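Data > Food and growing > Lastotthorpe Allotment Harvest Records

# Lastotthorpe Allotment Harvest Records

Weights and dates for fruit and vegetables picked on 20 plots over 2 growing seasons. Each row is one picking of one crop from one plot. There are 1,232 rows in the main file. Tania Munasinghe typed up the paper logbooks and Thilini Gamage checked the crop names.
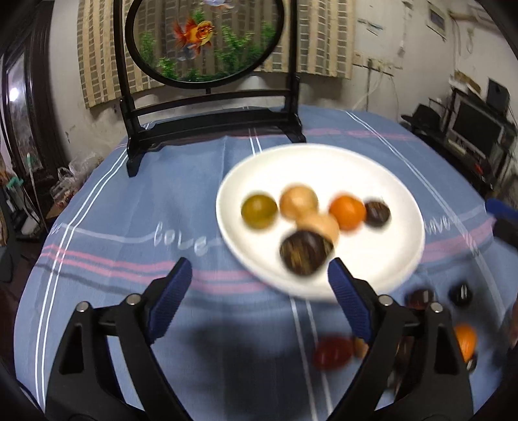
## Files

- `harvest.csv`: plot, crop, month, weight in grams
- `crops.csv`: the 79 crop names used, with local spellings
- `plots.csv`: plot size, soil type, whether there is a water butt

Weights were taken on kitchen scales and are as written in the logbooks. A blank weight means the grower noted the crop but did not weigh it. Do not read blanks as zero.

## Known problems

Plot 14 recorded in ounces until June. These have been converted and marked `oz` in the notes column. "Squash" covers both summer and winter types in the first season. Windfalls are left out unless the grower took them home. 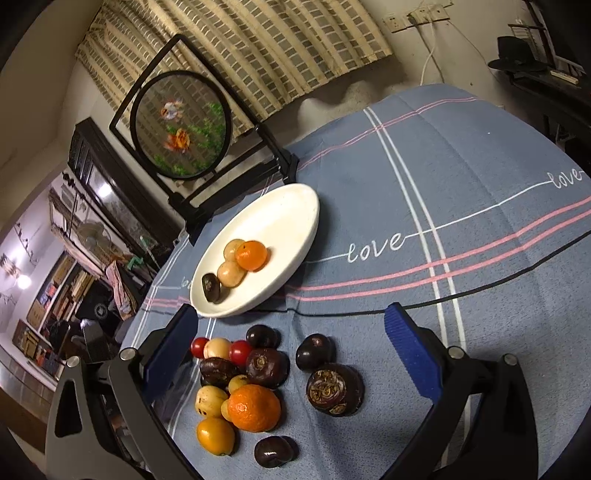

*Fruit on a white plate, with more produce on the cloth.*

## Use

Free to use and share with credit. Please report mistakes with the plot number and month so we can find the page in the logbook. The next update is due in December.

Related data
- Saha Rainfall Diary
- Benel Seed Swap Lists
- Plotov Orchard Survey

Contact: Thilini Gamage, Lastotthorpe | Back to top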